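Taking computers apart by arm: an interview with the Vesska disassembly service
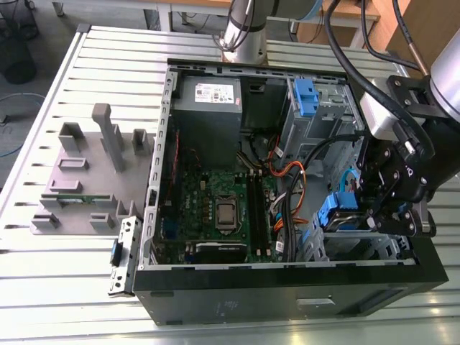

DRIRKLEY, March

Vesska began offering its desktop disassembly cell to refurbishers and public-sector equipment pools last year. The service is leased by the month and comprises two robot arms, a slotted aluminum work table, a set of printed fixtures and the software that sequences the work. The company's head of service spoke with this bulletin at the Drirkley workshop, where a tower lay open on the table and one gripper was positioned over a blue drive bracket.

Asked why the company had started with desktop towers, the head of service pointed to volume. "Our first client, Grornik, had 1,859 of them in storage and two technicians. The parts were worth recovering, but the labour did not pay for itself. Towers are also forgiving. There is room for a gripper to get in, which is not true of a laptop."

The side panel is removed before the arms begin. The head of service described this as a deliberate limit on the present offering. "Clients ask us when the cell will open the case. We tell them that a person does it in a few seconds and that we would prefer to spend our effort inside. The drives, the memory and the brackets are where the time goes."

Cabling remains the main difficulty. Power wires and data cables seldom lie in the same place from one unit to the next, and the software must decide whether a cable can be moved aside or should be left for an operator. "At present it stops and asks in around 11 per cent of units," the head of service said. "We would like that figure to be lower. We would not like it to be zero, as I would then suspect it of guessing."

The gray fixture plate beside the case is supplied with the lease. It is 3D-printed and carries holders of differing shapes and heights, and in the workshop a green memory module was lying in one of its slots. Echeverri, the design office responsible for the plates, will alter a holder on request. "They are the cheapest part of the system and the part clients have the strongest opinions about," the head of service said. "We have stopped arguing and now send the drawing files."

On the matter of cost, the monthly lease is $705 per arm, with training and replacement gripper fingers included. Sites are asked to commit to a minimum of 40 units a week. The head of service acknowledged that this excludes many smaller organizations. "A school board with a dozen machines should call a local refurbisher. We say so when they telephone."

Data security was also raised. Recovered drives are logged by serial number and released only to the client. Vesska does not offer erasure, and its agreements state that responsibility for stored data rests with the owner of the equipment at all times.

The company intends to add small-form-factor desktops to the list of supported cases, beginning with models already held by Grornik. Laptops are not under consideration. Inquiries concerning leases and site assessments may be directed to the Drirkley office, which is open to visitors by appointment on Monday afternoons.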